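Gerlach Letters — transcription set, README

Last touched April. Maintained by Thilini Miah, mostly in the evenings. If something is broken, tell me, don't fix it in the release copy.

What's in here

Plain text transcriptions of the Gerlach family letters, the ones that came out of the tin trunk when the Bristar shop on Odetti Street was cleared. English and some German. Earliest dated letter is 1898. Latest we don't know, a lot of them have no year and the postmarks are smudged or the envelope has gone missing altogether.

Mostly family news, prices of cloth, complaints about the damp, who is ill, who is getting married and whether anybody approves. Shop business mixed in. One long quarrel over a piano that runs through nearly 40 letters and never gets settled, at least not on paper.

Folders

letters/ — one text file per letter, UTF-8
notes/ — our notes on hard readings, same file name as the letter with _n on the end
names/ — one table, names.csv, people and places and every spelling of them we've met
tags/ — the subject marking, one file per letter
old/ — first pass from before we agreed the rules. Don't use. Kept so Rukhsana can look up what she thought the first time

No scans in this release. They're too big, and the family would like to be asked first. Write and we'll pass it on.

File names

Box letter, then number, then language. So B_028_en.txt is box B, letter 28, English. de for German, mx for mixed. Mixed means more than a greeting or a saying, if it's only "Liebe Mutter" at the top then it goes in as en.

Numbers follow the order in the bundle as found, NOT date order. We tried date order, it fell over the minute an undated one turned up in the middle. If you want date order use the date column in names.csv — sorry, no, in letters.csv, which sits in the top folder.

Gaps in the numbers are real. A gap is a blank sheet or a bill with nothing on it but figures. Bills are listed in bills.txt and not transcribed.

How it was done

Each letter typed by one person, then read against the page by a second, out loud where we could manage it. Reading aloud catches far more than staring does. Typists were me, Rukhsana Khattak and Farzana Gondal. German checked by Estíbaliz Benítez, who also sorted out the old script for us, without her box C would be guesswork.

Line breaks kept. Page breaks marked with a line of three equals signs. Spelling kept as written, including the uncle who can't spell "receive" in either language. Crossed-out words in square brackets with an x first, like [x Tuesday]. Words squeezed in above the line go in curly brackets. Can't read it at all: [?]. Can read it but wouldn't swear to it: put the word then a question mark inside square brackets, [mutton?].

Long s typed as plain s. Ampersands kept. Underlining is marked with an underscore either side, doesn't matter how many times it was underlined. Aunt Lotte goes up to four and we're not encoding that.

Marginal writing goes at the end of the page it's on, after the word MARGIN in capitals. Where a letter has been turned sideways and written across itself (there are a lot of these in box B, paper was dear) the cross-writing is given as its own page.

Subject marking

Done on paper printouts of the transcriptions, never on the letters. Wide margins, double spaced, pens only after the second reading is finished. Orange for people, other colours for places and for money, key is at the top of tags/key.txt. Then typed up into the tag files by whoever had the printout. 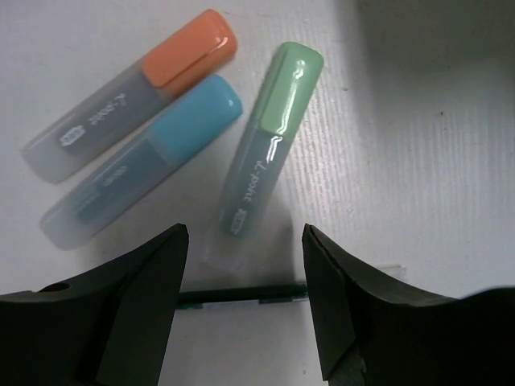 Highlighters, orange cap at the top.

Where two subjects overlap the longer one wins, and the shorter one is put on the next line with a plus sign. So "Gerlach's bill" is money, with + people under it. It's a bit clumsy. Works.

Printouts aren't part of the release, they're in my cupboard. Colours fade a fair bit on cheap paper so get it typed up in the same week, not a month later when you can't tell what anything is.

Tag file layout is: line number, tab, subject, tab, the words. Line number counts from the top of the letter and includes blank lines. It did not include blank lines in the first release. If you wrote anything against the first release your line numbers will be out, see Changes.

Names

People turn up under lots of spellings. names.csv gives each person one short code and lists every spelling beside it. Married names under the same code as the maiden name when we're sure, seperate codes and a note when we're not.

Trandidov is the worst. Could be a person, could be a firm, in two letters it reads more like a house. Currently coded as PLACE_UNSURE and if you've got a better idea please write in. Nighat Chaudhry has been through the trade directories and found no such firm, which doesn't rule it out.

"Cousin" is used for anyone. Don't build a family tree off it. Somebody did, it got passed round, it's wrong.

Things that are wrong or missing

Box D is only half second-read. Anything in D with a status of "once" in letters.csv, treat with care.

Date column has a mix of real dates and our guesses. Guesses have a g after them. A few early ones may have lost the g when the sheet was opened in a spreadsheet program and saved again, am working through it.

The German in box A was typed before Estíbaliz joined. Umlauts are patchy. Search for both forms.

Two letters are the same letter, a draft and the one that was sent. They're both in. B_100_en and the one after it. Differences are interesting, the draft is a lot ruder about the piano.

Pages water damaged at the bottom all through the second bundle of box C, so plenty of [?] there and it isn't carelessness.

There's very little from the women in the shop itself, though they're talked about constantly. We have what was kept, and what was kept was mostly post coming in to the men of the house. Please bear that in mind before counting anything and drawing conclusions from it.

What it's good for

Reading, first of all. Local history, family history, spelling and everyday language of the time, prices if you also look at bills.txt. Farzana has used it for a talk on home remedies and there's a surprising amount, most of it goose fat.

Less good for statistics of any kind. Small, lopsided, one family. Not good for handwriting work as there are no images with it.

Language you may not like

Some letters use words about neighbours and foreigners that were common then and are nasty. Left as written. Marked with a hash in the status column so you can skip them if you're using it with a class.

Permissions

Family has agreed to the transcriptions being shared for study, teaching and private reading. Credit as "Gerlach Letters transcription set" and give the release number. Don't sell it. If you want to print a whole letter in a book ask first, the answer has always been yes so far but ask.

The notes and the tags are ours and you can do what you like with them.

Changes

Third release — line numbers now count blank lines. Box D added. names.csv recoded, old codes in names_old.csv. Piano letters cross-referenced at last.

Second release — Box C. German checks on B and C. Curly brackets brought in for words above the line, before that they were just typed in where they fell, so anything quoted from the first release may be missing them.

First release — A and B only.

To do

Finish D
Umlauts in A
Put the g's back
Decide about Trandidov
Loose envelopes, there's a shoebox of them and some must belong to undated letters. Nighat has made a start matching by ink and paper size
Ask the family about the photograph album again

Sending corrections

File name, line number, what we've got, what you think it should be. One per line in an ordinary email is fine. Don't send the whole file back with changes made in it, I can't see what you've altered and it takes me an evening to find out. If you're correcting a reading from the scans say so, and which page.

Replies are slow in April and over the summer. Before nine in the morning is best if you're ringing.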